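# Checking a satellite damage map against your own street list

After a wildfire or flood, many counties post a damage proxy map made from radar passes before and after the event. Each colored pixel marks a spot where the ground or a structure changed between the two passes. This page covers comparing one of those maps with a list of addresses, using the Harnercombe flood in April as the test case.

You need:

- the map as a GeoTIFF or KMZ file
- an address list with latitude and longitude (ours had 2,374 rows)
- any desktop GIS program that can sample a raster at a point

## Load the map

Open the map file first so the project picks up its coordinate system. Then add the address list as a point layer. If the points land in the ocean, the latitude and longitude columns are swapped.

Check the pixel size in the layer properties. The Harnercombe map used 30-meter pixels. A pixel that size can cover a house, the driveway and part of the yard next door, so a colored pixel does not tell you which of them changed.

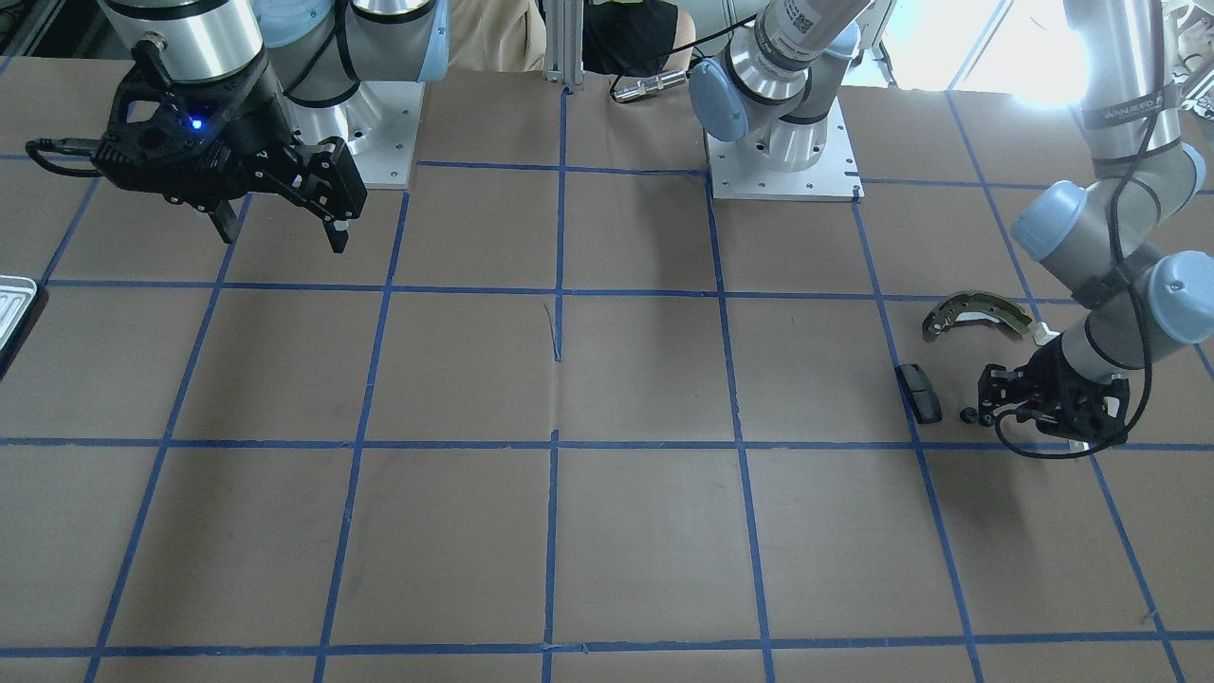 *Two robot arms over a taped grid*

## Sample the values

Run the point sampling tool with the address layer as input and the damage map as the raster. The output is a new column holding the map value for each address. Blank values mean no change was flagged or the address falls outside the mapped area. Load the map outline and sort those two groups apart before you go on.

For houses on large lots, draw a buffer of one pixel and take the highest value inside it. Geocoders often place a rural address at the mailbox. On the Lorunstead side of the river, that put several points on the road shoulder.

## Sort and check

Group the results into 4 classes using the breaks in the map legend. Start with the highest class and compare it with aerial photos or field reports.

Expect false hits in these places:

- plowed or harvested fields
- parking lots where vehicles moved
- steep slopes facing away from the radar

Standing water can also hide damage. We reran the Ticona Road addresses with a second map made after the water dropped, and 2 of them moved up a class.

## Save the list

Export the table as CSV with the map version and the dates of both radar passes in the file name. Add a column for field status and leave it blank until someone has been to the address. Keep the unflagged addresses in the file too.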